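Accueil > Opinions > Logiciel et robotique
Dernière mise à jour : 2022-06-14

Le planificateur n'a pas vu la boîte

On me demande souvent pourquoi je reste tiède devant les démonstrations de manipulation apprise. J'ai passé l'essentiel de janvier à lire des journaux d'exécution produits par Ornirine, la pile de perception et de planification que Grandthorpe vend à ses intégrateurs, et ma tiédeur ne s'est pas réchauffée.

Le discours est connu. On collecte assez de gestes, on entraîne une politique, et le reste suit. Dans le jeu que j'ai relu, il y avait 2 662 séquences. C'est un beau chiffre pour une diapositive. Quand Mayuree Somboon a demandé combien d'entre elles contenaient un objet transparent correctement segmenté du début à la fin, la réponse a mis trois semaines à venir : 56. Le reste avait été « complété par interpolation », formule que je laisse à l'appréciation du lecteur.

Or le transparent, c'est la moitié de ce qui traîne sur une table. Un gobelet en plastique, une boîte en acrylique : la profondeur traverse la paroi, accroche ce qu'il y a dedans ou derrière, et le nuage de points raconte n'importe quoi. Le planificateur reçoit ce nuage et calcule une trajectoire impeccable vers un endroit faux.
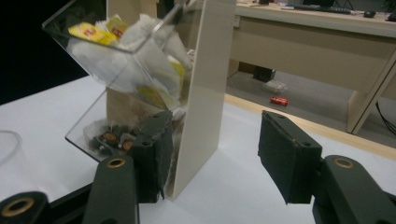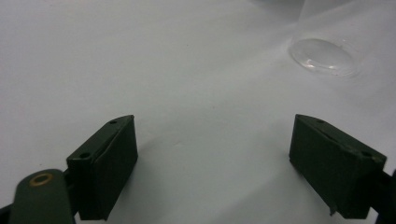 La boîte et ses sachets jaunes d'abord, puis le gobelet, en haut à droite.

Nam-gil Ham, qui défend Ornirine avec plus de talent que sa documentation, m'objecte que la politique n'a pas besoin de géométrie, qu'elle apprend directement de l'image. Soit. Mais alors qu'on m'explique pourquoi le module de vérification des collisions, lui, en a toujours besoin, et pourquoi on le désactive dans 16 des scénarios livrés avec l'outil. Une boîte posée de biais contre un panneau n'a rien d'exotique. Pour un estimateur de pose qui suppose une base horizontale, elle l'est déjà trop.

Je ne reproche pas au logiciel d'échouer. Je lui reproche d'échouer sans rien dire. Le score de confiance reste haut, le contrôleur en force serre comme prévu, et le journal inscrit « saisie réussie » dès que l'écartement des doigts correspond à la consigne. Verna Mercado a proposé un correctif modeste, comparer l'image avant et après le geste. Il attend toujours d'être relu, derrière un nouveau tableau de bord.

Chez Dunleavy, on a au moins le mérite de publier les séquences rejetées avec le motif du rejet. C'est fastidieux à lire et ça se vend mal, mais j'y ai appris davantage que dans toutes les vidéos accélérées de l'année. Avant de signer quoi que ce soit, je demanderais la même chose à Grandthorpe : les 2 662 séquences, les étiquettes d'origine et la liste de ce qui a été interpolé.

Wanda Alcantara me dit que je n'obtiendrai jamais cette liste. J'ai renvoyé ma demande hier.

Contact | Mentions légales | © 2022 Cliluvico | Haut de page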